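Squeak from chipboard floor after screwing down: more screws, or lift it?

**Kheri Mohamedi**

I have a chipboard subfloor in an upstairs bedroom, tongue and groove boards on timber joists. It squeaks in two areas, one by the door and one along the party wall. The boards were nailed originally. Last Saturday I went over the area by the door with screws along every joist line. The squeak by the door dropped in pitch and moved toward the middle of the room. The one along the wall has not changed at all.

The noise occurs on loading and again on release. It is worse in February than in summer, when it nearly stops. The carpet is already up, so access from above is easy. Access from below is not possible without taking down the ceiling.

Before I spend another evening on it: is there a method for telling board-on-nail noise from board-on-board noise, or do I lift the boards and start over with adhesive? I would prefer to lift as few as possible. The tongues are glued in some places and dry in others.

**Prundby**

Just screw it more. I did mine with a whole box from Entwistle and it was fine. Use longer ones. If it still squeaks put talc in the joints, the carpet covers it anyway.

**Semari**

The seasonal change is the useful clue. Joists and boards lose moisture in a heated house over winter. The timber shrinks and a gap opens between the underside of the board and the top of the joist. A nail does not follow this movement. The board then rides up and down the shank, and you hear it on the way down and on the way up. That matches the wall area, where you have only nails.

The door area is different now that it is screwed. A noise that moves after fixing is usually at a joint. By clamping the board at the joists you have made the unsupported tongue take all the remaining movement.

To separate the two, proceed as follows.

1. Mark the joist lines on the boards in pencil, using the nail heads.
2. Stand with one foot directly on a joist line and shift your weight slowly. Noise here means the board is loose on the joist.
3. Move to the middle of the span, close to a joint, and repeat. Noise here and none on the joist means the joint.
4. Have a second person rest their fingertips across the joint while you load one side. If one board drops and the other does not, the tongue is broken or was never engaged.

Chalk each result on the board, N for nail and J for joint. Do the whole room before fixing anything.
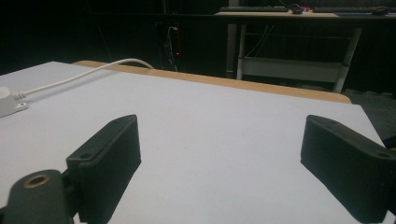 Page 2 of 3

For the N points, pull the nail if the head will come. If it won't, punch it well below the surface and put a screw 30 mm to one side. The screw must have a plain shank through the thickness of the board. A fully threaded screw grips the board and the joist at the same time and holds the gap open. I suspect some of your door screws are of this type, so back one out and look.

For the J points, run thin polyurethane adhesive into the joint with the boards loaded and then unloaded a few times, and keep off it until cured. Talc works for a few weeks and then stops the adhesive from bonding, so leave it out if you intend to glue later.

Lift a board only where step 4 shows a broken tongue. Cut it back to the joists, fit a timber support under each free edge, glue and screw. Keep the screws at least 15 mm from the edge or the chipboard will crumble. Check for pipes and cables before every cut and every new fixing. A bedroom near the party wall very often has heating pipes notched into the joists.

**Flollow**

Agree with most of the above. One addition: along a party wall, check the expansion gap. If the boards are tight to the masonry or to the skirting, they rub at the edge and no amount of fixing at the joists will cure it. Slide a piece of card along under the skirting. Where it stops, the board is touching. I had a stretch of 800 mm doing exactly this and relieved it with an oscillating cutter.

**Kheri Mohamedi**

Thank you. I backed out three of the door screws and they are threaded right up to the head. Will replace them, then do the pencil marks. The card stops in two places along the wall.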